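Spart die Spülwanne Wasser? Ein Alltagsratschlag auf dem Prüfstand

Projektbericht im Modul Umwelt und Haushalt, Hochschule Havesen
Abgabe: 21. Juli 2021

1. Anlass

In fast jeder Broschüre zum Wassersparen steht der Satz, man solle Geschirr in einer Wanne oder im gestöpselten Becken spülen und auf keinen Fall unter laufendem Wasser. Eine Quelle fehlt meistens. Wo doch eine Zahl genannt wird, stammt sie oft aus einer anderen Broschüre, die ihrerseits keine Quelle nennt. Das hat uns misstrauisch gemacht. Der Ratschlag klingt vernünftig, aber das tun viele Ratschläge, und im Wohnheim Prakham, in dem ein Teil unserer Gruppe lebt, wird mit Wanne mindestens so verschwenderisch gespült wie ohne. So jedenfalls unser Eindruck, bevor wir gemessen haben.

2. Vorgehen

Teilgenommen haben 25 Haushalte in Havesen, überwiegend Wohngemeinschaften und Einzelapartments ohne Geschirrspülmaschine. Jeder Haushalt wurde einer von zwei Gruppen zugelost. Die erste Gruppe sollte ausschließlich mit einer Kunststoffwanne spülen, die zweite so, wie sie es gewohnt war. Erhoben wurde im Februar, zwei Wochen lang. Am Wasserhahn der Küche saß ein Durchflusszähler vom Typ Moodley, den uns das Labor geliehen hat. Zusätzlich führten die Haushalte ein Spültagebuch mit Uhrzeit, Anlass und einer groben Einschätzung der Geschirrmenge.

Der Zähler erfasst alles, was durch den Hahn läuft — also auch Nudelwasser, Teewasser und Händewaschen. Wir haben versucht, das über die Uhrzeiten im Tagebuch herauszurechnen. Wie gut das gelungen ist, wissen wir nicht. Wer beim Spülen nebenbei Wasser für Tee abfüllt, schreibt das selten auf.

3. Ergebnisse

Insgesamt liegen 559 dokumentierte Spülvorgänge vor. Auf die Wannengruppe entfielen nach unserer Zuordnung 2.083 Liter. Die Vergleichsgruppe lag darüber, allerdings geht ein großer Teil des Abstands auf einzelne Haushalte zurück, die den Hahn während des gesamten Abwaschs offen ließen. Nimmt man diese heraus, schrumpft der Unterschied so stark, dass wir ihn bei unserer Stichprobe nicht mehr ernsthaft interpretieren möchten. 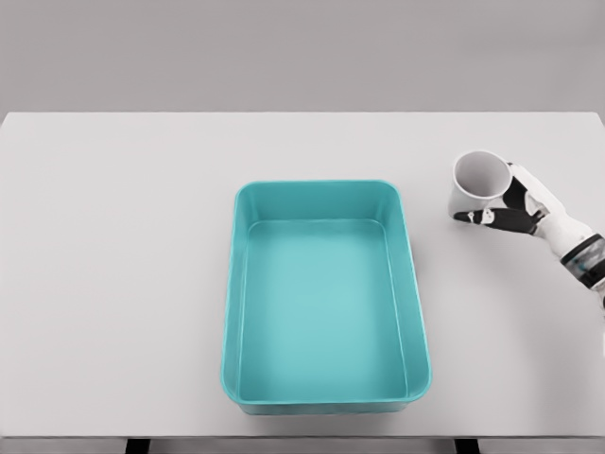 Verbraucht man mit Wanne weniger Wasser als am laufenden Hahn?

Gegenüber einem dauerhaft offenen Hahn schon, gegenüber jemandem, der den Hahn zwischendurch schließt, lässt es sich mit unseren Daten nicht belegen.

Auffällig war das Nachspülen. Im Tagebuch der Wannengruppe taucht immer wieder der Vermerk auf, dass Gläser und Besteck anschließend noch einmal unter dem Hahn abgespült wurden, weil Schaum daran hing. Mehrere Haushalte wechselten das Wasser, sobald Fett darauf schwamm. Beides kommt in den Broschüren nicht vor. Dort wird die Wanne einmal gefüllt, und damit ist das Geschirr sauber. Wer schon einmal eine Auflaufform gespült hat, dürfte daran zweifeln.

Auch die Größe der Wanne spielt offenbar hinein. Wir hatten dazu keine Vorgabe gemacht, was im Nachhinein ein Fehler war. In einer großen Wanne wird für zwei Tassen und einen Teller leicht mehr Wasser eingelassen, als der gleiche Abwasch unter einem dünnen Strahl gebraucht hätte. Bei vollem Geschirrstapel dreht sich das Verhältnis vermutlich um. Prüfen konnten wir das nicht, da die Mengenangaben im Tagebuch (»wenig«, »mittel«, »viel«) von Haushalt zu Haushalt etwas anderes bedeuteten.

4. Einwände gegen die eigene Untersuchung

Alle Beteiligten wussten, dass gemessen wird. Es ist gut möglich, dass dadurch beide Gruppen sparsamer waren als sonst. Außerdem hat sich freiwillig gemeldet, wer sich für das Thema interessiert, und das sind selten die größten Verschwender. Zwei Wochen sind zudem kurz: Manche Haushalte gaben am Ende an, sich gerade erst an die Wanne gewöhnt zu haben.

Warmwasser haben wir gar nicht getrennt erfasst. Das ist die Lücke, die uns am meisten stört, denn für Energieverbrauch und Nebenkosten zählt vor allem die Temperatur. Eine Projektgruppe aus Trindirstead, mit der wir unsere Auswertung besprochen haben, hielt die reine Litermenge sogar für die falsche Zielgröße. Wir sehen das inzwischen ähnlich, hatten die Zähler zu diesem Zeitpunkt aber längst zurückgegeben.

5. Einordnung

Als Faustregel für Leute, die den Hahn laufen lassen, mag der Wannentipp taugen. Als allgemeine Aussage über Handspülen halten wir ihn für schlecht belegt, und unsere Messung ändert daran wenig. Für eine Wiederholung würden wir eine einheitliche Wannengröße vorgeben, das Geschirr wiegen lassen und einen zweiten Zähler an die Warmwasserleitung setzen. Die Tagebuchvorlage und die bereinigten Messreihen liegen dem Bericht als Anhang bei.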